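Ticket 229: Label printer drops off the network
Opened by: Lempi Honkanen
Assigned to: Vilho Heinonen
Status: Waiting on user

Prenov label printer at the Räsänen desk goes offline after 18 minutes idle. Queue had nearly 100 jobs stuck in it. Restarting clears it until the next idle period.

Vilho, 9:40: Cleared the queue and turned off sleep mode in the Jetik driver. Printer had two addresses reserved, removed the old one.

Lempi, 1:15: Still online after lunch. First label after the break prints blank. 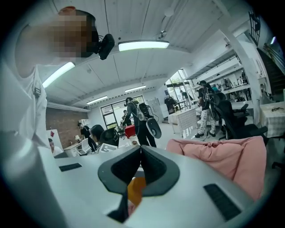 Vilho, 1:50: Blank label is a separate setting. Run media calibration from the front menu and reply with the result.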